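집에서 방탈출 만들 때 걸러 들을 팁들

인터넷에 돌아다니는 '집에서 만드는 방탈출' 팁은 절반쯤 믿지 않는 편이다. 나도 거실과 부엌을 써서 몇 번 만들어 봤고, 그때마다 남의 팁을 따라 하다가 시간을 버렸다. 그래서 직접 해 본 것만 적는다. 재료비가 거의 안 든다는 글부터 의심하시길. 자물쇠 하나 제대로 된 걸 사면 그 말은 바로 틀린 말이 된다.

레몬즙 비밀 글씨

제일 많이 추천되는데 제일 실망스러웠다. 종이에 레몬즙으로 쓰고 말린 다음 다리미로 데우면 갈색 글씨가 나온다고들 한다. 나오기는 나온다. 다만 얇은 복사지는 마르면서 쭈글쭈글해져서, 글씨가 나타나기도 전에 어디에 뭐가 쓰여 있는지 다 보인다. 조금 두꺼운 도화지를 쓰고, 면봉에 즙을 아주 적게 묻히고, 마르면 무거운 책 밑에 하룻밤 눌러 두면 좀 낫다. 그래도 촛불에 쬐라는 글은 무시하자. 어두운 방에서 흥분한 사람들한테 촛불과 종이를 같이 쥐여 주는 게 무슨 팁인가.

홍차로 종이 낡게 만들기

이건 된다. 티백 두 개를 진하게 우려서 넓은 쟁반에 붓고 종이를 담갔다가 꺼내면 끝이다. 커피가 더 낫다는 주장도 있는데, 색은 진하지만 방에서 냄새가 오래 간다. 오븐에 넣어 말리면 빠르다는 팁은 한 번 따라 했다가 지도 한 장을 바삭하게 부숴 먹었다. 빨래 건조대에 널면 된다. 프린터로 뽑은 글씨는 잉크젯이면 번지니까 먼저 한 귀퉁이를 잘라 시험해 볼 것.

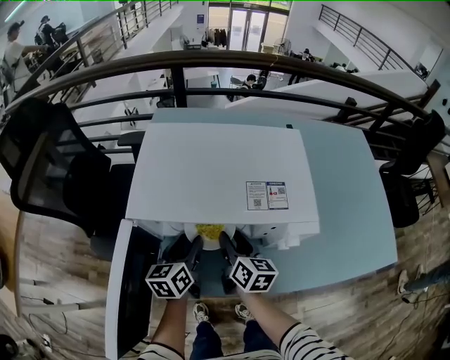 얼음 속에 열쇠 얼리기

사진으로 보면 그럴듯하다. 실제로는 참가자들이 얼음 덩어리를 둘러싸고 서서 녹기를 기다린다. 퍼즐이 아니라 대기실이다. 굳이 하겠다면 작은 종이컵에 물 200밀리리터만 붓고, 미지근한 물이 담긴 보온병을 다른 퍼즐의 보상으로 주자. 그러면 적어도 순서가 생긴다. 쇠 열쇠는 얼리기 전에 지퍼백에 넣어야 나중에 닦을 일이 없다.

번호 자물쇠 고르기

Unus 세 자리 자물쇠를 샀는데 숫자를 맞춰도 한 번에 안 빠졌다. 참가자 입장에서는 답이 틀린 건지 자물쇠가 뻑뻑한 건지 알 수가 없다. 사자마자 열고 닫기를 10번은 해 보고, 걸리는 게 있으면 연필심 가루를 조금 넣는다. 식용유를 바르라는 글도 봤는데 먼지가 엉겨 붙어서 더 나빠진다. 그리고 세 자리는 조합이 천 개뿐이라 참을성 있는 사람은 그냥 처음부터 돌려서 연다. 우리 집에서는 Etelka Bíró가 그렇게 열었다. 퍼즐은 쳐다보지도 않았다. 이후로는 네 자리만 쓴다.

어두운 조명

분위기를 내려고 불을 다 끄라는 조언이 많다. 나는 반대다. 어두우면 무서워지는 게 아니라 글씨를 못 읽을 뿐이고, 그러면 다들 휴대폰 손전등부터 켠다. 스탠드 하나를 벽 쪽으로 돌려 두는 정도가 적당하다. 색 셀로판지를 전구에 직접 감는 건 LED라도 하지 않는다. 갓 바깥쪽에 집게로 물려 두면 충분하고, 뗄 때도 편하다. 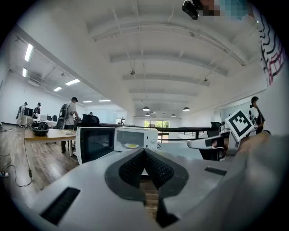 자외선 손전등을 쓸 거라면 사정이 조금 다르다. 방이 밝으면 형광펜 글씨가 안 보이니까, 그 퍼즐만 옷장 안이나 큰 상자 속에 넣어 둔다. 싼 손전등은 보라색 불빛만 세고 정작 글씨는 흐리게 나온다. 사기 전에 후기를 읽어도 다 좋다고만 쓰여 있어서 별 도움은 안 됐다. 벽지에 바로 쓰는 것도 말리고 싶다. 물로 지워진다던 펜 자국이 우리 집 복도에는 아직 남아 있다. 낮에는 안 보이니 괜찮다고들 하지만, 나는 거기 있는 걸 안다.

힌트 주는 법

힌트 카드를 예쁘게 만들어 봉투에 넣어 두라는 글이 많은데, 시간 낭비에 가깝다. 사람들은 내가 예상한 곳에서 막히지 않는다. 스웨덴식 보드게임 모임을 오래 한 Idun Sundqvist는 빈 메모지와 펜만 들고 옆방에 앉아 있으라고 했고, 해 보니 그쪽이 나았다. 문 밑으로 쪽지를 밀어 넣으면 되니까 장비도 필요 없다. 막힌 지 5분쯤 지나도 말이 없으면 먼저 한 장 넣어 준다.

가구에 물건 숨기기

양면테이프로 서랍 밑면에 단서를 붙일 때는 종이테이프를 먼저 깔고 그 위에 붙인다. 안 그러면 칠이 같이 떨어진다. 소파 틈은 쓰지 말 것. 동전과 과자 부스러기가 먼저 나오고, 그게 단서인 줄 알고 한참 들여다본다. 냉장고, 약 상자, 콘센트 근처는 아예 제외한다고 시작 전에 말로 하고, 문에 빨간 스티커도 붙여 둔다. 말만 하면 꼭 누가 연다.

정리할 때

자물쇠는 전부 연 상태로 보관하고 번호는 상자 뚜껑 안쪽에 적어 둔다. 어디에 뭘 숨겼는지도 시작 전에 목록으로 써 놔야 한다. 나는 기억할 수 있다고 생각했다가 작은 열쇠 하나를 4월에야 쌀통 뒤에서 찾았다.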